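Notebook, cloth team
Student project, Erach course, shared bench
23 May 2026

Starting this page with what we agreed last time, so I can't wriggle out of it later. The claim in the project plan is that if we fold a soft thing by hand with the two grippers enough times, a policy trained on those recordings will fold it too. I said I didn't believe it for anything with a deep pile and I still don't. The plan says 200 recordings. I'd like to know where that number came from. The tea towel group used it and we copied it.

Today was the gray fleece, the thick one. Two grippers, one in each hand, yellow tips, white table. Task as written on the sheet: take the near edge, take the far corner, bring one to the other, let go, smooth once. "Smooth once" is doing a lot of work in that sentence and we should either define it or cut it. 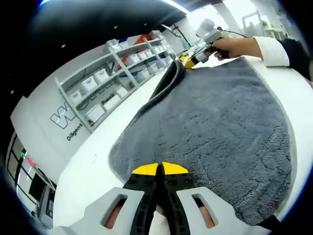 My main worry is the grasp. On a towel the tips close on an edge and you either have it or you don't. On fleece you can close on a tuft, feel resistance, lift, and have nothing but fuzz. From my side of the handle I know the difference at once, because I have a hand. The recording only has the view and the jaw opening, and the jaw opening on a tuft is very close to the jaw opening on a real edge. I looked at the opening plots for the practice set and could not sort them by eye. If I can't, I want to see some evidence that Sopacua can. (Sopacua is our training script, for anyone reading this who came over from the wheels group. It is a fork of a fork and the readme is out of date.)

Second worry, the pile itself. Brush it one way and it goes light, brush it back and it goes dark. Every attempt leaves marks on the cloth, so attempt 6 starts from a surface that carries the history of the first five. The plan calls this "natural variation". I'd call it a leak. A model could learn to go where the marks are, look very clever on our table, and fall over on a fresh piece. Suggest we brush the whole thing flat between attempts, or rotate it a quarter turn and write down which.

Third, cables. Any time one of them ends up lying on the fleece it should be a discard, in my opinion. The counterargument at the bench was that we'd throw away too much. Fine, then tag them and train both ways. It costs an evening.

Numbers so far, from the log: 67 kept after the first pass through the recordings. I don't trust the keep rule. It says "fold completed" and the person who did the fold decides. Want a second person to mark them blind before we go further.

The Danetti write-up that everybody quotes says cloth thickness made little difference. I read it again last night. Their thick cloth was a dishcloth. I don't see how you get from there to this.

Switched to lifting from two points partway through, one gripper holding, the other pulling up and away. Better to handle, I admit. With one side held down the pile doesn't slide under the tips so much and I'm less tempted to scoop. Scooping is a bad habit of mine and it will be all over my recordings, so whoever does the review should look out for it.

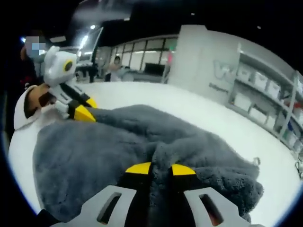 Fleece, both grippers on the cloth, far corner over the table edge.

Same point about the corner for the rules sheet. Does a corner past the edge of the table count as a valid start? I say no, or at least not until we have the plain case working. The demo for Pronard in September will be on a smaller table than this one and I would bet on the cloth hanging off it.

Also unresolved: timestamps. Left and right files don't start together and the sync step guesses the offset. File 1541 has the right hand closing before the left has arrived, and I know I didn't do it in that order. If one is off there are others. Nobody should train on this set until the offset is checked on at least the two-point lifts, where it matters most.

To do
- blind second marking of the kept set
- brush or rotate, decide, write it on the sheet
- tag cable-on-cloth recordings
- check offsets, start with 1541
- cut "smooth once" or say what it means
- second piece of fleece, never touched, kept in its bag for testing only

Would change my mind: four clean folds out of five on the untouched piece. Not holding my breath.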